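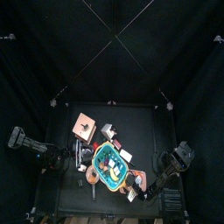
Photo: Olaia Casado / Nondia

4. Preparing and sealing a nursery wall

This section covers bare plaster, previously painted plaster and lining paper. For tongue-and-groove panelling, go to section 6. Read section 2 (Ventilation) before you open any tin.

4.1 Before you start

Clear the room, or move the furniture to the centre and cover it. Take the cot out altogether. Turn off the electricity at the consumer unit before loosening socket or switch plates.

CAUTION: Paint in houses built before the 1970s may contain lead. Do not dry-sand it. Use a test kit first and, if the result is positive, stop and call a qualified contractor.

4.2 Cleaning and filling

1. Brush down the wall from top to bottom with a soft brush.
2. Wash with sugar soap at the strength given on the packet. Rinse twice with clean water.
3. Leave to dry overnight with the window open.
4. Scrape off any flaking paint. Rake out cracks wider than a pencil line with the corner of the scraper.
5. Fill with fine surface filler, leaving it slightly proud. Deep holes need two passes.
6. When the filler is hard, sand level with 120-grit paper. Wear a dust mask.
7. Wipe down with a damp cloth and vacuum the skirting.

Note – filler that still looks darker in the middle than at the edges is not ready to sand.

4.3 Sealing

Prilum sealer is water-based and supplied ready for use. Thin it only on new plaster, where the first coat takes 100 ml of clean water per litre.

1. Stir for two minutes with a flat stick. Do not shake.
2. Cut in along the ceiling, corners and skirting with a 50 mm brush.
3. Roll the remaining area with a medium-pile roller, working in strips one metre wide and keeping a wet edge.
4. Leave for four hours. At room temperatures below 17 °C, leave overnight.
5. Rub a dry palm over the wall. If it picks up chalk, apply a second coat, unthinned.

CAUTION: Do not apply below 8 °C or on a wall that is visibly damp. In February, an unheated room may need a day of warming before work starts.

4.4 Old stains

Water marks, felt pen and nicotine will come through sealer and emulsion alike. Spot-treat them with Hallholm stain block and let it harden before going on to 4.3. Find and repair the cause of any water mark first. Stain block has a stronger smell than the sealer – keep the door shut and the window open until it has gone.

4.5 Cleaning up

Scrape surplus sealer back into the tin. Wash brushes and rollers in lukewarm water with a little washing-up liquid. Do not pour leftovers down the drain. Part-used tins keep for one year if stored upright and free from frost.

Refit socket and switch plates before turning the electricity back on. Top coats are dealt with in section 5.

Text: Iker Mateos. Technical check: Baldur Baldursdóttir.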